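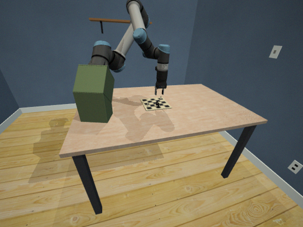

4. Descaling the Paiva kettle

Descale the kettle after every 100 boils, or earlier if your water is hard. You need one sachet of Doledier powder and clean water. Do not use vinegar together with the powder.

4.1 Unplug the kettle and let it cool down for 30 minutes.
4.2 Open the lid with the button on the handle. Do not pull it by force.
4.3 Take out the spout filter. Rinse it under the tap and put it to the side.
4.4 Fill the kettle with water to the lower mark and add the full sachet.
4.5 Close the lid, plug in the kettle and press the switch one time. When it stops, wait 20 minutes with the lid closed.

CAUTION: The liquid is hot and can irritate the skin. Keep children away during this time.

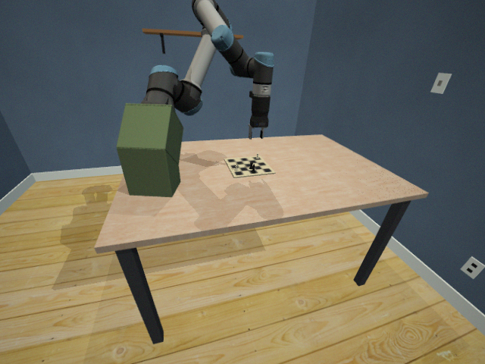
4.6 Pour the liquid slowly in the sink. If white pieces stay on the bottom, repeat from step 4.4 with a new sachet.
4.7 Fill with fresh water, boil, and throw this water away. Do this two times.
4.8 Put the filter back. It must click on both sides.

Note: On kettles bought before April the filter has only one clip, on the left. It is the same filter in other respects, and the spare part from Kuvitz fits both.

Note: The descaling light does not go off by itself. Hold the switch for five seconds until it blinks.

If the light comes back the same day, see section 7, fault code 31.

Text revised by Clementina Cardoso, November 13, 2018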